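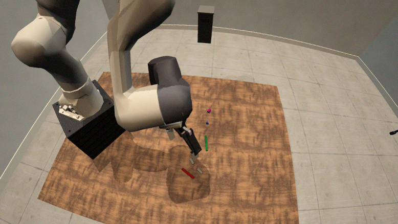 Khalaf, speaking for the packing floor, told the project team that the shift had one question from the start: would the jobs change, or just disappear? Endo has put its answer in writing for all three shifts, and the text is posted in the break room.

Wednesday, November 9, 2022. Endo will move the sorting of small parts at its Wodau plant to robot arms supplied by Soveck. The first 2 cells go live this month. Each pick sequence is tested in simulation before it is released to the floor.

No positions are cut under the plan. The 33 operators now assigned to hand sorting keep their grade and base pay. Of these, 19 will train as cell operators, with duties covering part setup, gripper checks and fault recovery. The others move to inspection and kitting. 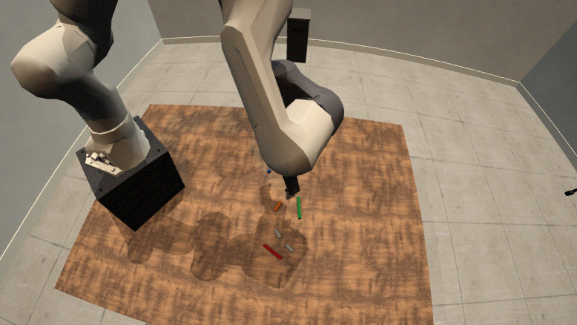 Training takes 30 hours per person and is held during paid shift time. Operators review simulated picks with a Soveck engineer and may reject any sequence they consider unsafe or impractical. A rejected sequence goes back for revision and is not loaded until the shift lead signs off.

Hand sorting remains in place for short runs and for parts not yet approved for the cells. Job rotation rules are unchanged.

Media contact: Endo Press Office, Wodau

Shares: 2 | Comments: 0

This site uses cookies. Accept | Settings

© 2022 Endo. All rights reserved. Back to top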